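Thirumalai Chowdary has run the Sincombe robotics club for two years, and I went in doubting it teaches much. He didn't argue. "Half of them come for the printer," he said.

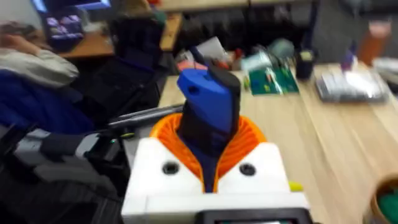
The club's project, Ludel, is meant to sort spare parts. I asked how much of it the students understand. One of the fingers is blue and the other black, and I wanted to know if that was design. "Spares," he said.

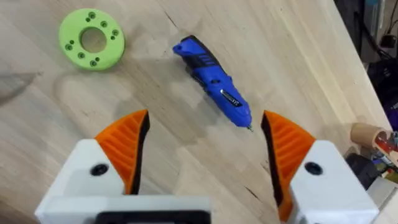 Money is the other question. The parts bill stands at $554, and I'm not convinced a screwdriver needs a robot to fetch it. Chowdary has the blue electric one down as a test object, along with the green printed ring. Of 100 logged tries, 66 counted as a grab. "Counted by whom?" I asked. "By us," he said.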